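Cable Cell FAQ: the pinched cable, the stop, and what we changed

I'm Liya Ambaye and I look after the cable routing cell at Skernent. I've been answering the same emails since July, so I finally put my replies in one place. If yours isn't covered, write to me and I'll add it!

What went wrong, in plain words?
The arm pulled a cable tighter than it should have and kept going. It was threading over a bracket, the cable snagged on the bracket edge, and the arm carried on to its next point as if everything was fine. The jacket tore, the bracket bent, and the arm tripped its own force limit and stopped. That last part worked exactly the way we wanted (small mercies).

Was anybody hurt?
No. Bereket Wolde was at the bench outside the fence and hit the red button anyway, which I was very happy about.

Why didn't it stop sooner?
My fault, mostly. The pull limit was set to 300 newtons, left over from a stiffness test on the old Gilari fixture. It should have been 28. I copied the whole settings file across when we moved the cell and never opened that page. Ouch.

How many runs did you do before it happened?
Nearly 2,000, and that's the part that bugs me. A bad limit doesn't show itself while the cable slides nicely. It took one snag.

What does a normal pass look like now?
The jaws take the cable right at the red tip, bring it up and over the bracket, and then turn down on the other side. The tight bend over the top is the spot I watch, and it's where the old cable tore. I check the wrist view on every new routing program before I let it run at full speed.
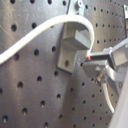 Can I turn the limit back up if my cable is stiffer?
Please don't! Ask me or Edvin Strömberg first. We have a slower program for stiff cable, and it gets the job done without touching the limit.

What do I do if the arm stops mid-route?
Leave the gate shut and press stop, even if it already looks stopped. Then jog the arm back toward the bracket so the cable goes slack, lock out the power, and only then go in. Never open the jaws on a tight cable, it whips. Mutua Kirui has the lockout tags in the gray drawer.

Do I need new training?
Yes, if you run the cell by yourself. Nabila Hidayat teaches it and it takes 27 minutes, plus however long you spend asking questions (I asked a lot).

Is the Plutthorpe cell affected too?
It had the same settings file, so I fixed it the same afternoon. The Shiferaw cell uses different software and was fine.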